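Community Kitchen and Meal Delivery, Grerkivwood
Progress report to the Randa Fund, second period
Prepared by Efthymia Stefanou, project coordinator

4 min read
2 shares · 0 comments

This report covers the work from the end of the first period until March. I wrote the parts on meals, drivers and money. Kalliopi Chrysikopoulos wrote the notes on the menu, which I have shortened, and Vangelis Karras checked the figures against the delivery sheets.

1. Where we are now

At the time of the first report we cooked on Monday only. We now cook on two days of the week and we deliver to 43 households in Grerkivwood and in the streets behind the old Prallico works. The target in our agreement was 50 households by the end of the second period, so we are seven households below the target. Three families who had signed up moved to another town before their first delivery. The other places are open and we are speaking with the health center, which sends most people to us.

Most of the people who receive the meals live alone. In the application we expected more families with small children, but these families mostly prefer to come to the kitchen and collect the food in the evening. We have therefore kept the door open until 7 p.m. on cooking days, one hour longer than planned. The collected meals are not included in the figure of 43, and I would like to discuss with you if they should be reported in a separate line.

2. The kitchen

The second stove was installed in the first weeks of the period. The gas inspection took longer than we were told, and during that time we cooked everything on the old stove and started at 6 a.m. to be ready for the drivers. Since the inspection the cooks start at eight. The extractor above the new stove is louder than the old one, and the firm Christodoulou has promised to come back and look at the fan. They have not given us a day yet.

We also changed the way of cooling the soup. Before, the large pots stood in the sink with cold water, and this was slow. Now the soup is divided into low containers before cooling, as the food safety adviser recommended at her visit. She wrote two other remarks, one about the labels on the freezer and one about the hand wash basin near the back door. The labels are done. The basin needs a new tap, and the cost is in section 5.
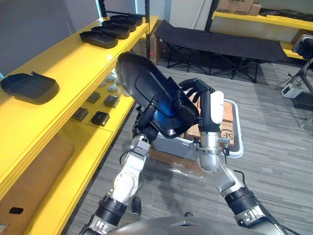 Do the households pay anything for the meals?

Each household can give a small amount if it wishes, and the driver does not ask for it. The money goes in a closed envelope and is entered in the accounts as contributions, without names.

3. Menu and diets

Kalliopi changed the menu after the first survey. Many people told us that there was too much pasta and that the portions of vegetables were small. We now serve beans or lentils once every week, fish every second week, and a cooked vegetable with each meal. The lentils were not popular in the beginning. After Kalliopi added more vinegar and less carrot, the drivers heard fewer complaints.

We have five people with a diet for diabetes and two who cannot eat gluten. For the gluten-free meals we use a separate board and separate pots, and these meals are packed first. One mistake was made in this period, when a normal meal was put in the bag of a person on the gluten-free list. The driver noticed the wrong label before he left the kitchen. After this we decided that a second person must read the labels aloud with the packer, and we have not had the same problem again.

Bread is still difficult. The bakery that gave us bread in the first period has closed, and at present we buy it. Makis Theodorakopoulos has spoken with two other bakeries. One of them can give us bread from the day before, but only if we collect it after closing time, and we do not have a driver at that hour.

4. Deliveries and drivers

There are now three routes. The longest is the hill route, and Makis divided it differently in the winter so that the steep streets are done first, while there is daylight. The meals on this route arrived late on several days in the coldest weeks. We telephoned every household when the delay was more than half an hour.

Two drivers left us and one new driver has started. Evanthia Gavalas drives the short route and also trains the new driver. She has asked for better insulated bags, as the zippers on the old ones are broken and the food loses heat. We tested two kinds of bag. The more expensive one keeps the food warm until the last house of the hill route, and the cheaper one does not. We would like to buy the expensive bags for the hill route only and keep the others for the short routes.

The drivers also report to us when a person does not open the door. In this period it happened four times that we had to call a relative. In three cases the person was at the doctor or with family. In one case the person had fallen in the bathroom and was taken to hospital. She is home again and receives the meals as before.
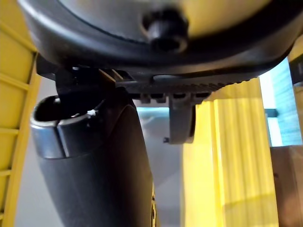 Black ribbed rail below the housing with the yellow surface.

5. Money

The spending is within the budget in total, but not in each line. Food is higher than planned because of the bread and the price of oil. Fuel is lower, as the new routes are shorter. Staff costs are as planned. We ask your permission to move the remainder of the fuel line to the food line, and to pay for the tap and the insulated bags from the line for small equipment. The quotations are attached, and Vangelis can send the invoices for the stove if you need them again.

6. Next period

We plan to reach the 50 households before the summer. We will repeat the survey with larger letters, as many people told us that the first one was hard to read. The question about the size of the portions was also not clear, and Kalliopi has written it again.

We have not decided about August. Last year the kitchen was closed for two weeks and the households received frozen meals in advance, but some of them have a very small freezer. Evanthia proposes one cooking day in each of these weeks. I will send you the cost of this proposal together with the next staff plan.

2 shares · 0 comments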